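The Trial Month

By the second week of September, Mercy Muli had stopped bringing a book to work.

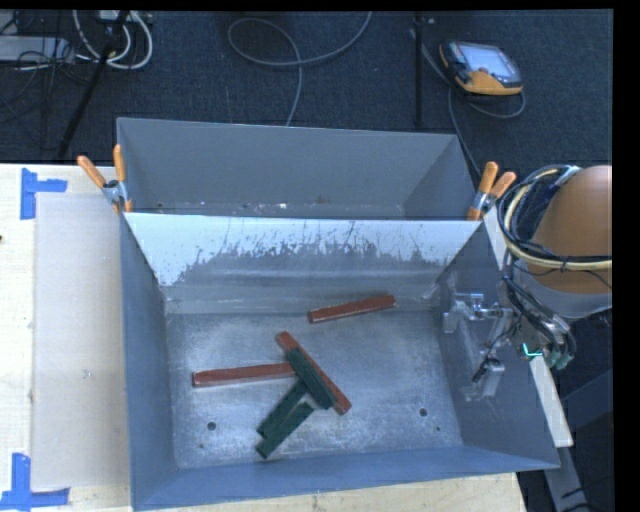 She had meant to be strict about it. Plusance had the Astby picking kit on a trial month, and her job was to write the review that would decide whether they bought it. Wosavska wanted 43 pages. Wosavska always wanted pages.

"How's it doing?" said Rosario Villa, coming in with two teas and her coat still on.

"Look at it! Just look!"

The arm swung out over the bin, stopped, and seemed to think. Mercy loved that bit. It had six sticks to sort out, red ones and green ones, most of them in a heap, and it went for the heap first every time, like a child going for the icing. Down came the gripper. A green block rose, wobbled and held.

"Pick 626," said Mercy, and wrote it down.

"You're supposed to be neutral."

"I am neutral. I've put down all the drops. I've put down that the manual is dreadful – page 2 tells you to see page 2. And it hates a stick lying tight against the wall." She blew on her tea. "But watch how it nudges them apart when they're crossed. I didn't teach it that. It came in the box!"

Rosario watched. She had sold the old Steiner machine for scrap in the spring and had sworn, loudly, in the canteen, that she'd never get fond of another one.

"It missed," she said.

"It'll go again."

It went again. The fingers closed on a red stick by one end and the whole thing tipped, swung like a pendulum and stayed put. Rosario made a small noise into her cup.

"What do they want for it, after the trial?"

Mercy told her.

"Hm," said Rosario. She pulled a stool over with her foot and sat down, coat and all. "What are you up to now?"

"Still 627. It hasn't let go yet."

They were there until twenty to seven, and the last number in the notebook was 702.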